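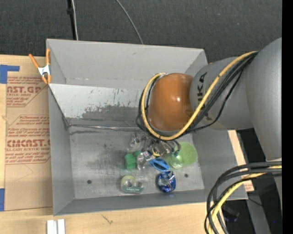

How does a robot know what to grab?

Clorham Kids' Science Pages – Robots, part 2

Try something. Get a box. Drop in scissors, a roll of tape, a plastic lid, a shiny snack bag. Now pick up the scissors.

Easy, right? Took you a second. You didn't even think.

A robot has to think. Well, not think like you. It runs software. Software is a long list of instructions for a computer, and a robot arm without any is just a very heavy lamp. Motors, metal, cables. Can't do a thing.

So let's go through what the software does. There are four big jobs. Ready? Go.

JOB 1: LOOKING

The fancy word is perception. (Say it: per-SEP-shun.)

A camera sends the computer a picture. But the computer doesn't see scissors. It sees numbers! Every picture is made of tiny dots called pixels, and each pixel is just numbers saying how red, how green and how blue it is. Thousands and thousands of them.

So the software hunts for patterns. Where does one color stop and another start? Is that an edge? Does that edge go round in a loop? A blue loop – could be a scissors handle. A big flat round shape – could be a disc.

How does it know what scissors look like? Practice. People show the program lots of pictures with the answers marked. It guesses, gets it wrong, changes its numbers a tiny bit, guesses again. After a while it guesses pretty well. That's called training.

Our pretend sorting program in this lesson is called Eka. Say Eka trained on 2393 pictures of messy bins. Sounds like a lot! Some programs get way more.

What's easy for Eka: bright green thing on a gray floor. Stands right out.

What's hard:
Clear plastic. You look through it and see the metal behind. So where does the plastic end??
Shiny stuff. A foil wrapper has white streaks of light all over it, and they move when the camera or the light moves. A metal floor does the same thing, blurry reflections everywhere.
Things on top of other things. If you can only see half the scissors, the program has to guess the other half.
The robot's own arm. It reaches in and blocks the view! The software has to know which part of the picture is just... itself.

JOB 2: CHOOSING

Ok, so Eka found some objects. Which one first?

Usually the one on top. If scissors are lying on a package, grab the package and the scissors might slide off and go who knows where. So the program gives each object a score. Can I see it well? Is something on it? Is it jammed up against a wall? Highest score goes first.

And where to hold it? A tape dispenser has lots of places you could pinch. A flat disc lying on the floor – hardly any. You'd use your fingernail. Robots don't have fingernails. So the program tries out lots of grabs in its memory, before anything moves, and keeps the best.

JOB 3: PLANNING THE PATH

Fancy word: motion planning. Not too fancy.

The hand has to get from here to there and not hit anything. A metal bin has walls, and walls don't move out of the way. Also the arm has an elbow and a wrist and other joints, and they all turn at the same time. Put the hand in the right spot and the elbow might whack the rim. Oops.

So the software keeps a model of the arm and the bin, kind of like a video game level. It tries a path. Crash? Throw that one out. Try another. No crash? Good, keep it. And it can't twist round and round forever becuase the cables on the outside would wind up tight.

JOB 4: CONTROL

Now it moves. Finally!

The control software tells each motor how much to turn, then checks. Did it turn that much? A bit too far? Fix it. Check again. Fix again. Many, many times every second. This is called a feedback loop, and you do it too. Carry a really full glass of water across the kitchen and watch your hands. Tiny fixes the whole way.

Then the grab. Did the fingers close on something, or all the way shut on nothing? If nothing – back to job 1. Take a new picture, start over. Robots miss. A good program is one that notices it missed.

YOUR TURN: BE THE ROBOT

You need 2 people, a box, and some safe stuff from around the house (spoon, sock, block, clear plastic cup. No sharp things).

One person is the robot. Eyes closed, one hand, finger and thumb only.
The other person is the software. You can say: left, right, forward, back, up, down, open, close. Nothing else. No "over there". No "almost".

Pick the sock. Go.

Now do the cup. Now put the sock on top of the cup and try to get the cup only.

Write down every command you used. That list is a program, you just wrote one. Can you make it shorter? My friends at the Wustitz code club got the sock one down to 70 words and then argued about it for the rest of lunch.

WORDS TO KNOW

Pixel – one tiny dot in a picture
Perception – working out what's there
Training – practicing on pictures with answers
Motion planning – finding a path with no crashes
Feedback loop – move, check, fix, repeat
Gripper – the robot's hand

Next up in part 3: how robots know how hard too squeeze. Bring a marshmallow.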